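Tolitz Opens Its Chore Trials to Visitors in March
2 min read

BĂLAN, 12/20/25. People ask me at every family dinner whether a robot can put the groceries away yet. I'm Marwan Rizk, I run the household trials at Tolitz, and my answer this winter is "some of them, slowly, and please don't hand it the eggs."

So we're doing something about the question! Starting in March, anyone who wants to see for themselves can come to our test kitchen and watch the arms pack bags, load shelves and (on a good day) fold a dish towel. We call the program Anau, and it runs for 3 weeks. 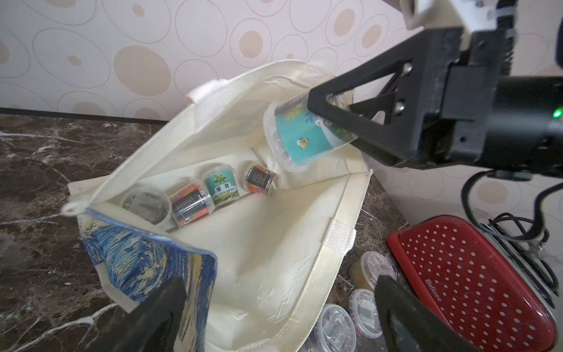
Packing a bag sounds like nothing until you try to teach it. Cloth sags. The mouth of a tote never sits the same way two times running, and a light plastic cup will tip over the minute you let go of it. My kids can do this without looking. Our machines have to think hard about every cup, and I'd still pick my kids if we were late for a picnic.

My colleague Byung-chul Baek is less gloomy than I am. "I used to tell visitors five years for a tote bag," he says. "Now I tell them to come and watch, and to bring a snack, because it takes a while."

Shop floors are a bit further along, mostly thanks to boxes having corners. Our partner Fikport will be showing its shelf-stocking work next door, same hours, same coffee.

Visits are free, but the kitchen is small, so write to us first. Bring your own chores if you like. We say no to ironing.

Press contact: Marwan Rizk, Tolitz press desk | © Tolitz. All rights reserved. | Back to top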